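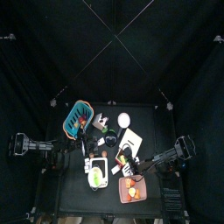 My first week at Vilden they gave me a stool, a pair of handles and a goal of 30 good runs before lunch. Red fruit into the blue basket, arms home, reset, go again. I got 6.

"Slow down," my trainer said from the next booth. "It learns your hurry too."

So I slowed down. I started talking to the arms as well - quietly, like you'd talk to a horse - and by October I was making my 30 and then some.

Then they ran Jorna on its own for the first time, trained on 8 weeks of me. It reached for the fruit, stopped just short, gave a tiny wiggle to the left and closed its fingers.

I knew that wiggle. I do it with my car keys. I called my sister in Fludton that night and tried to explain why I'd cried at work.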